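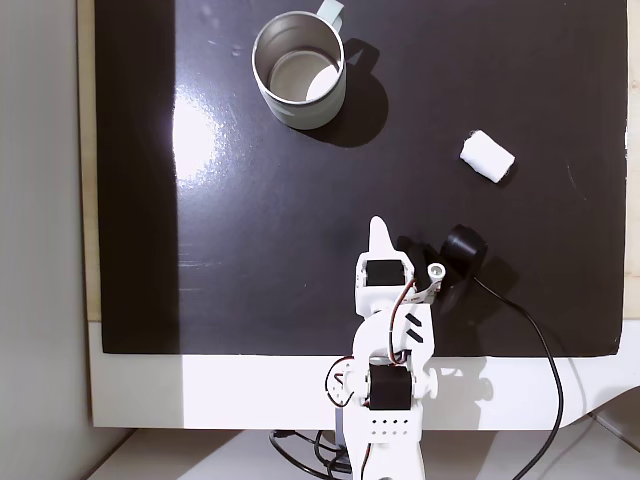 黑色亮面板，板面有浅划痕，左上那块是反光

黑色亮面桌板有细划痕、还反光，该抛光还是换掉？

Jiltgate 居家问答 › 家具与台面 › 清洁与修补
浏览 2417 次

灰墙那一侧

工作台上铺了一块黑色亮面板，下面是白色的底台，左边挨着一条浅色木板的边，右边是一根窄木条。板子是前一个租客留下的，没有标签，背面也没有字，我不知道是什么材料，摸上去光滑，敲起来声音闷。

问题有下面几个，先说情况。

一、划痕。正上方往下看基本看不见，侧着光看就有细的浅痕，还有一些小白点。小白点有的能擦掉，有的擦不掉，擦不掉的那种指甲刮过去没有感觉。我常在板上放一只灰绿色的金属杯，就是图里这只，里面是银色的。杯底我摸过，有一圈不太平，怀疑划痕是推杯子推出来的，但没有证据，因为板子到我手里的时候就不新了，当时没有仔细看。

二、反光。白天光照下来，板上会有一大片发白的亮斑，坐在台前正好对着眼睛。换过位置，亮斑也跟着换地方，没有消失。拉上窗帘会好一些，可是屋里就太暗，得开灯，开了灯又变成灯的反光。

三、灰。黑色显灰，这个我认了，早上擦完，下午侧着看又有一层。用干抹布擦，灰会先被推成一条一条的，再擦就吸在上面，像有静电。

我试过的办法：

湿抹布加一点洗洁精，擦完有水印，要再用干布走一遍。
玻璃清洁剂，喷过一次，看着挺亮，后来听说有些材料不能用，就停了。
Alby 的家具护理喷雾，七月份买的，喷完细划痕看着淡了，过几天又出来，而且板面发滑，杯子一碰就走。现在不用了。

我想知道：

这种板怎么判断材料？
细划痕能不能自己抛掉，会不会越抛越花？
反光有没有不换板的办法？
如果要换，换哑光的黑板还是换浅色的？

台面上平时会放杯子和一些小零件，有时候要在上面做手工，所以不想铺厚桌布，布会皱，小东西也放不稳。预算不多，能修就修。板子没有用胶固定，可以整块拿起来，拿的时候要两只手。

补充：有人在评论里问尺寸，我没量过，一个人搬得动。底台是白色的，也容易脏，不过那个好擦，不在这次的问题里。

灰墙那一侧 的问题发布于 2025年8月28日

半张砂纸

做过一段时间展示柜和亮面台面的修补，按你提的顺序写，篇幅有点长，赶时间的话直接看抛光那一段。

先说材料。看照片分不出来，黑色亮面板常见的有亚克力、烤漆玻璃、亮面的贴皮板和刷了漆的密度板，拍出来都差不多。要看断面。你说板子能拿起来，那就把它抬起一边，看侧边和背面。

如果侧边从上到下都是同一种黑，颜色均匀，手感略温，轻轻弯一下有弹性，多半是亚克力。侧边发绿或者透明，只有背面一层是黑的，是背漆玻璃，这种很重，摸着凉，敲起来声音脆。你说声音闷，我觉得玻璃的可能性小，不过板子平放在底台上时玻璃也会闷，要拿起来悬空敲才算数。侧边能看到木纤维或者压实的木粉，表面只有薄薄一层黑，就是贴皮或者烤漆。贴皮的侧边一般另外有一条封边，拐角处能看到接缝；烤漆的拐角是连着的，没有缝。

不要用酒精和丙酮去试材料。网上有人教用棉签蘸丙酮点一下，软了就是亚克力，这个方法是准，代价是留下一个永久的雾斑。真想试也要在背面试。

判断完材料再谈抛光。

亚克力最好处理。浅划痕用塑料专用的抛光膏就可以，汽车大灯的那种也能用，买小支就够。步骤如下。

先洗。一盆温水，几滴中性洗洁精，用软的超细纤维布，布要提得动水，不要拧太干。把水淋上去让灰浮起来，顺着一个方向带走，翻一面再带一次。第一遍不要用力，灰里有砂，一用力就是新的划痕。洗完用清水过一遍，另拿一块干净的布吸干。

再找一个角落做试验，选你平时手碰不到的地方。挤一点抛光膏在布上，画小圈，力气跟擦眼镜差不多，擦到膏体变得半透明，换干净布收掉。对着侧光看，如果那一小块比旁边清楚，就可以继续；如果起了一层雾，说明膏太粗，换细的，在同一块地方把雾收掉再往外走。

然后分区域做。不要整块板一起抹，膏干在上面很难收。做完一块再做下一块，相邻的边界要叠一点，不然侧着看会有一道印子。手工做比较慢，一块桌板分两个晚上做很正常。用电钻装海绵盘会快，但是亚克力怕热，停在一个地方不动，表面会发软，拉出细丝一样的纹，那个比原来的划痕难看得多。第一次做建议用手。

指甲能卡住的划痕，抛光膏没有用，要先用水砂纸从粗到细一级一级磨。你说指甲没有感觉，那就不用碰砂纸。很多人坏在这一步，看到划痕就上砂纸，结果磨出来一大片哑的，后面没有耐心收亮，最后还是换板。

如果是背漆玻璃，细划痕在玻璃上，要用氧化铈抛，很费时间，一般不值得。好在玻璃不太会被杯子划出细痕，真有划痕多数是砂粒或者刀。

如果是烤漆，可以用汽车漆面的细抛光蜡，但是漆层有厚薄，边和角最薄，抛到露底就没有办法了，边角请绕开。如果是贴皮，亮面那层很薄，我的建议是不抛，只做清洁，划痕用蜡填一下，看不出来就算了。

你用的护理喷雾，成分里多半有硅油，所以划痕会淡几天，油没了又出来。要抛光的话，必须先把这层油洗干净，不然膏打滑，抛不到板面，还会结成小团。洗洁精多洗一遍，用清水冲过以后看水是不是还会缩成珠子，缩得很厉害就再洗。

擦不掉的小白点，有几种可能。一种是水垢，杯子外面的水滴干了留下来的，用稀释的白醋浸湿棉片，敷一小会儿，擦掉再过清水，亚克力和玻璃都可以，烤漆和贴皮要先在角上试。一种是小凹坑，里面积了白色的抛光残留或者灰，用软毛牙刷蘸肥皂水刷。还有一种是材料自己的小缺陷或者很小的磕点，那就没有办法，随它去。

杯子的事。金属杯底只要有一处毛边，推来推去就会划，亮面板都扛不住。你把杯子倒过来，用一团棉花沿着底边走一圈，会挂棉丝的地方就是毛刺。用细砂纸把那一处磨圆，或者在杯底贴一圈软的脚垫。贴脚垫要注意，杯子要是常洗，背胶会脱，可以改成在板上放杯垫，布面朝下的那种，硬的软木垫下面夹了砂粒一样会划。

照片里杯子右下边的那个白色小圆柱，我看不出是什么。如果是三聚氰胺海绵一类的东西，也就是常说的魔术擦，不要拿来擦这块板。它的原理跟很细的砂纸一样，在亮面上擦几下就雾了。很多人板面发花，是被它擦出来的，自己以为是板子老化。

静电吸灰，亚克力尤其明显，干擦会越擦越多。用微湿的布擦，或者用塑料防静电清洁剂。擦完不要再拿干布反复搓，吸一下水就停。

反光我懂得不多，留给别人说。只提一句，抛完以后会更亮，亮斑会更清楚。你如果嫌反光，先想好再抛。

最后一句我的看法：照你说的程度，浅、指甲没感觉、正面看不见，我自己会只洗不抛，把杯底处理好，用到它真的难看那天再说。

评论

灰墙那一侧：谢谢，把板抬起来看了，侧边也是黑的，从上到下一个颜色，悬空敲还是闷。按你的说法是亚克力？

半张砂纸：八成是。弯一下试试，不要用大力。

灰墙那一侧：能弯一点点。杯底也查了，棉花挂住了一处，位置就在杯把那一侧的下面。

半张砂纸：那先磨杯底。玻璃清洁剂以后别喷了，含氨或者含酒精的会让亚克力出很细的裂纹，开始看不见，慢慢从边上发出来。

路过的水平尺：补一个，抛光前把手上的戒指和手表摘掉。说出来像废话，我在自己的柜门上留过一道。

晒不干

换白的。黑的亮面怎么弄都显灰，我家换了以后再没管过。旧板翻个面也行，背面有时候是哑的。

评论

灰墙那一侧：背面也是亮的，而且划痕比正面多，估计以前有人翻过。

晒不干：那就换吧。

北窗一米线

只回答反光和换板的部分，清洁和抛光上面写得很全了。

亮面板相当于一面暗的镜子，你看到的白斑是窗户或者天花板被照亮的地方在板上的像。所以换坐的位置，亮斑跟着走，这很正常。想让它离开视线，要动的是光源、板和眼睛三者的角度，下面几个办法从便宜到贵。

先找到光从哪里来。拿一面小镜子平放在亮斑的位置，人坐在平时的位置看镜子，镜子里看到什么，什么就是源头。我帮朋友看过一次，大家都以为是窗户，一看镜子里是白墙，窗光打到墙上又落到桌上，窗帘怎么拉都差一点。你那边左手是灰墙，反得会弱一些，还是用镜子看一下为好，顺便看看头顶。

源头是窗户的话，用半透的白纱帘。厚窗帘把光都挡了，屋里暗，你已经试过。纱帘的作用是把一个很亮的小块变成一个不太亮的大块，亮斑还在，边缘会变软，不刺眼。百叶也可以，叶片朝上翻，光先上天花板。

源头是灯的话，把灯挪到侧面。台面上的灯不要放在你的正对面，放在左边或者右边，低一点，光斜着过来，反射就往另一边走了。缺点是侧光会让划痕和灰显得更清楚，你自己取舍。写字的人一般放在不拿笔的那一边，影子不会压在手下面，做手工也一样。

动板的话，可以在上面铺一层哑光的东西。你不想铺布，那就考虑下面几种。

磨砂静电膜，不带胶，靠水贴，能揭。优点是便宜，原来的板不受影响，划痕也一起遮掉了。缺点是贴的时候会进灰，黑底上一粒灰就是一个白点，大面积的要两个人贴。贴之前在空气里喷点水，让浮灰落下去，关窗，板面喷肥皂水，膜从一边慢慢放，用刮板往外赶水。膜的边不要贴到板边，往里缩一点，不然容易被袖子带起来。有木条压着的那一侧更要缩，膜顶到木条会拱。

哑光的软桌垫，硅胶或者皮面的，盖住手前面的那一块就行，不必盖满。小零件放上去也不乱滚，比亮面板好用。注意有的软质桌垫里有增塑剂，长期压在亚克力上会粘住，揭开有印子。买的时候看有没有写不粘漆面，或者隔一阵子掀起来透透气。我用的是 Khumalo 的灰色薄垫，用到现在没有粘，别的牌子没试过，不好说。

切割垫也可以，本来就是哑光的，做手工正好，颜色多数是绿或者灰，跟黑板放在一起不难看。不过它怕热，热杯子不要直接放，会翘。

至于磨哑，就是用细砂纸或者百洁布把整块亮面磨成哑面，技术上可行，亚克力能做。要顺着一个方向，带水，力度一致，不然会一块亮一块哑。磨好以后不反光，可是手印和油会很明显，而且再也回不到亮面，除非花很大力气抛回来。我做过一块小的，长边还没有手臂长，磨了大半天，结论是不会再做第二块。

换板的话，哑光黑和浅色我都用过。

哑光黑不反光，显灰的程度跟亮面差不多，侧看没那么刺眼。手印是麻烦，手上有油，按过的地方会有一块深色，用湿布擦不太容易干净，要加洗洁精。便宜的哑光板用久了，手常放的那一块会被磨亮，像旧裤子的膝盖。

浅灰或者米色最省事，灰和手印都不显，你两边有浅色的木头，底台是白的，配起来也顺。坏处是茶渍和墨水要马上擦，还有白色的小东西放在上面不好找。黑底有它的好处，浅色的零件掉在上面一眼就能看见，你要是常做这种活，黑的值得留着。图里那个白色小圆柱放在黑板上就很清楚，换成米色板大概就要多看一眼。

纯白亮面不推荐，反光照样有，加上本身就亮，白天更晃。上面有一位说换白的，要选哑面的白才行。

价格方面，本地广告店和亚克力加工店都能按尺寸切，带旧板去量最省事，边上记得要求打磨，不打磨的切口会割手，也会把底台划花。我上次在 Jelusetti 建材城里面找的一家，当天就切好了。他们给的板两面都有保护膜，运回来先不要撕，放到位再撕，撕下来马上用湿布擦，刚撕膜的时候静电最大，屋里的灰都会过去。

尺寸要比两边木条之间的空当小一点，留 2 到 4 毫米，亚克力受热会胀，卡得太紧夏天会拱起来。现在这块板如果中间有一点鼓，可能也是这个缘故，拿出来看看两边有没有顶死。

如果要我排顺序：先用镜子找光源，再试侧面放灯，还不行就加一块哑光垫，把手前面盖住。这三样都用不着动板。

评论

灰墙那一侧：用镜子看了，亮斑里是天花板靠窗的那一块，确实不是窗户本身。灯还没动。

北窗一米线：那百叶翻上去反而会更亮，你这种情况翻下去，或者直接上垫子。

灰墙那一侧：家里没有百叶，是布帘。先买垫子吧，盖一半，另一半继续放杯子。

半张砂纸：杯子那一半也请放个杯垫。

晒不干：磨砂膜我贴过，揭了三次，最后扔了。

北窗一米线：大面积确实难贴，所以我写了要两个人。

灰墙那一侧：更新一下。杯底磨过了，棉花不挂了。板子用洗洁精洗了两遍，水不再缩成珠子，细划痕比喷了护理剂的时候明显，跟没喷以前一样。右下角试抛了一小块，用的是大灯抛光膏，那一块是清楚了，旁边看着就更旧。暂时停在这里，膏还剩大半支。擦不掉的白点用白醋敷过，掉了一部分，剩下的应该是磕点。

半张砂纸：试抛的那块不用管，过一阵子又会跟旁边差不多。想全做的话，从那个角往外接着走就可以。

路过的水平尺：垫子到了以后说一下粘不粘，我也有一块亚克力的，压了 14 个月的透明软玻璃，揭不下来了。

北窗一米线：软玻璃就是增塑剂最多的那种。用电吹风低温档从一个角吹，慢慢揭，不要用刀铲。揭完板上发粘的地方拿洗洁精洗，洗不掉的话就留着盖在新垫子下面。

路过的水平尺：吹了，揭下来一个角，板上有一圈彩色的印子。剩下的等有空再弄。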